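Haverford snack table gets a new cloth and a longer evening

The snack table at the Haverford community hall will stay open until 9 p.m. from June, an hour later than before, following a spring in which the games nights outgrew the old arrangement. The change was announced on the hall's notice board and in the monthly letter that goes out to 900 households.

Games nights began at the hall four years ago with two card tables and a kettle. Players now fill the main room and the side room on most evenings, and the line for refreshments had started to run back past the coat hooks. Under the new plan the snacks move out of the kitchen hatch altogether and onto a table in front of the curtains, where people can reach it from three sides.

Money for the change came from the winter rummage sale, which took in $2,511 after the cost of printing. Of that, $1,661 has been set aside for the kitchen, mainly for a replacement water heater. The rest goes to the games nights, and will pay for tablecloths, cups, metal plates and the first few weeks of snacks.

The cloths are red-and-white gingham and were bought from Rurnetti, the housewares store on Mill Street. They replace the white paper roll that the hall had used for years, which tore easily and had to be thrown out at the end of each night. The new ones can be washed at home, and a sign-up sheet for laundry is pinned inside the kitchen door. 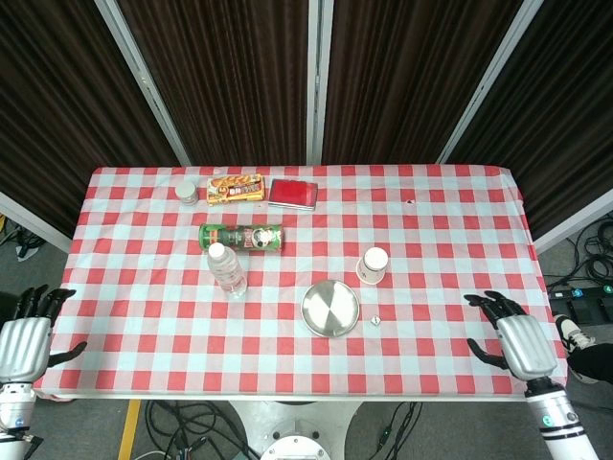 Prices will stay low. A cup of coffee or tea is 50 cents, and packaged snacks are sold at what the hall pays for them, rounded up to the nearest quarter. Biscuit sticks and canned chips have been the best sellers this spring, ahead of the home-baked bars, partly because they can be carried back to a game without leaving crumbs on the board. Bottled water is sold at the same table. Players are welcome to bring their own food as long as it does not need heating.

The hall has also asked people to keep game pieces off the snack table. Dice in particular have a way of going missing among the plates, and last winter a full set of pawns was found in the recycling two days after it was reported lost. A shallow tray for stray pieces will be kept on the windowsill by the side door, and anything still there at the end of the month goes into the spares drawer. Anyone who is short a die can take one from the same drawer and does not have to ask first.

Plates are to be rinsed and stacked on the left side of the sink. They should not go in the dishwasher with the glasses, which came out spotted the last time that was tried. Paper cups go in the trash, and empty plastic bottles in the blue bin by the back steps.

Kidix, the toy and game store, has agreed to lend 24 board games through the end of August. They include several for younger children and a few that can be finished in under half an hour. The games will be kept in the tall cupboard in the side room and may be borrowed for use in the hall only. Missing pieces should be written on the card inside each lid so the store can replace them in the fall.

Some regulars had asked for the snack table to be moved to the side room, where it would be farther from the noise. The hall decided against it for now, pointing to the narrow doorway and the carpet, which was cleaned in March. The question will come up again after the summer.

The early session for families still starts at 4 p.m. and ends at 6. Children under 10 need an adult with them, including at the snack table. The evening session opens at 6:30 and is for ages 14 and up. Admission to both remains free, with a jar at the door for anyone who wants to put something in.

Parking is limited while the lot behind the hall is being repaved. Spaces are available after 5 p.m. outside the Prirero building across the street, except in the two bays nearest the loading door. Bikes can be left in the covered porch.

People who would like to take a turn at the snack table can add their names to the list at the front desk. Shifts run for one hour, and the 8 p.m. shift includes folding up the cloth and wiping down the table. The July list opens in the last week of June.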